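Pilmont Radio Museum - walk-through safety checklist, August 3, 2021

Exits: both clear, OK. Somebody had wedged the back one open again - please don't!

Switchboard case: glass fine, lock sticky. I gave it a squirt of oil. 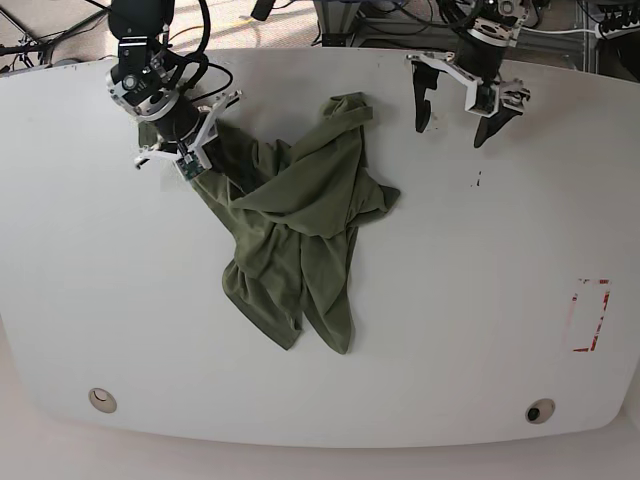

Old TV sets: all unplugged, good. The Pindivo console still has its frayed cord, so it stays on the "do not power" list. For dusting the cabinets I like a soft old shirt, something like the olive-green garment on the white table, and no spray near the speaker cloth.

Extinguishers: 2 checked, 1 due in January.

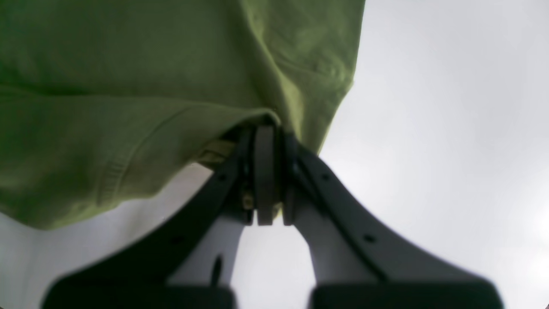 Shelf 9: rated for up to 200 pounds, and the Lins transmitter parts come to 142, so we're OK there. Ladder: wobbly, tagged.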